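Print this page | E-mail this page

Tourism Studies, Handout 6: Bringing day visitors by rail
Lecturer: Edit Pintér

1. Why the branch line matters
Groltuldale has one railway station and 44 parking places. In March the town counted 567 visitors in one weekend, and most of them came by car. The train from Kun takes 57 minutes.
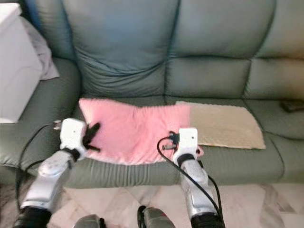
2. The last mile
Many visitors give up the train when they do not know how to continue from the station. The Skoker bus meets only the morning trains. Please compare its timetable with the return trains,

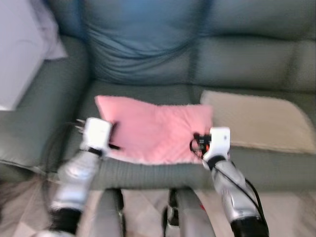
and mark every gap longer than one hour. Bring your table to the seminar.

3. Staying one night
A day visitor buys a lunch. A guest who sleeps in the town also buys dinner and breakfast, and can visit the Mukero valley the next day.
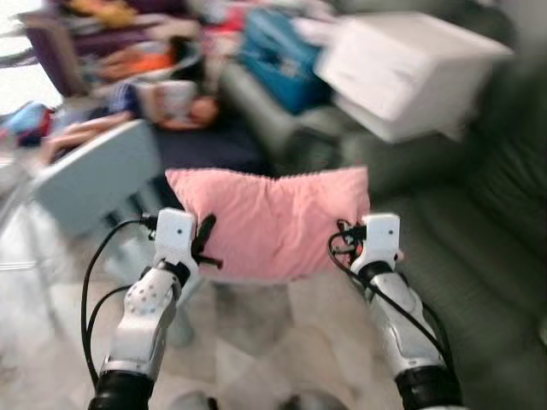

Pink pillow, held up.

For the seminar, read the text by Csaba Bozsik on small guest houses and prepare two questions. 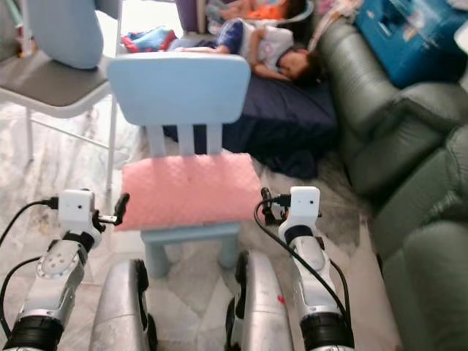 Light-blue child's chair with pink seat.

Related handouts
Handout 5: Signs and maps for walkers
Handout 4: Ticket prices out of season

Contact: Edit Pintér | Back to top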